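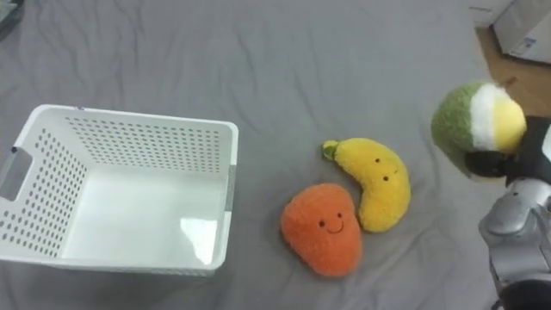
Divwood 38 Linen Closet Shelf System

Product code 3416
Supplied by Setbridge Storage, Irance

The Divwood 38 is a wall-hung shelf system for linen closets, laundry cupboards and shallow utility spaces. It consists of slotted uprights, clip-in brackets and ventilated shelves. No back panel is required.

Dimensions

Upright height: 864 mm
Shelf depth: 380 mm
Shelf width: 470 mm or 864 mm
Bracket pitch: 38 mm
Bracket thickness: 2 mm

Uprights may be stacked end to end. Leave a 1 mm gap at the joint so that the slot pitch carries through.

Materials and finish

Uprights and brackets are cold-rolled steel, zinc primed and powder coated. Shelves are welded steel wire with the same coating. Standard colour is matte white. Grey is made to order and carries a longer lead time. Small differences in colour between batches are not treated as a fault; order all parts for one closet together where matching is important.

Load rating

Maximum load is 47 kg per 864 mm shelf, evenly distributed, with three uprights fixed to studs. With two uprights the rating drops to 30 kg. Ratings do not apply to plasterboard anchors. Folded sheets and towels seldom approach these limits — bottled detergent and bulk paper goods can.

Installation

1. Locate the studs and mark a level line for the top fixing.
2. Fix the first upright loosely through the top hole and let it hang plumb.
3. Tighten the remaining screws. Do not overdrive.
4. Set the other uprights from the same level line.
5. Clip in the brackets, front edge raised, and press down until the tab seats.
6. Lay the shelf and close the rear retaining clips.

Screws are included for timber studs only. Steel stud fixings are sold separately under the Polat hardware range.

Spacing

Allow eight slots between shelves for bath towels and six for sheet sets. The lowest shelf should sit at least 450 mm off the floor if a hamper is to be stored beneath it.

Care

Wipe with a damp cloth and neutral detergent. Abrasive pads will dull the coating. Touch up chips promptly in humid rooms — the cut ends of the wire are the first place rust will appear.

In the carton

Two or three uprights, according to shelf width
Four shelves
Brackets, retaining clips and timber screws
Drilling template

Specifications current as of Sep 12, 2025.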